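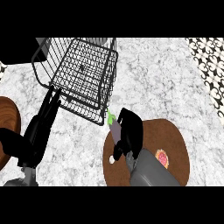 Chapter 2: Where Rocks Come From

I used to think a rock was just a rock. Then I spent a February picking through the old quarry at Skastirico — cold hands, heavy bag — and came home with 23 samples I couldn't name. By the end of this chapter you'll be able to sort a pile like mine into families.

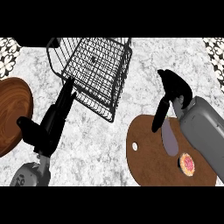 Metamorphic rocks start out as something else. Bury limestone deep enough, squeeze it and heat it, and its grains grow back locked together as marble. Soft gray veining like you get on a white marble countertop usually comes from clay or other bits that were in the limestone all along. I love that!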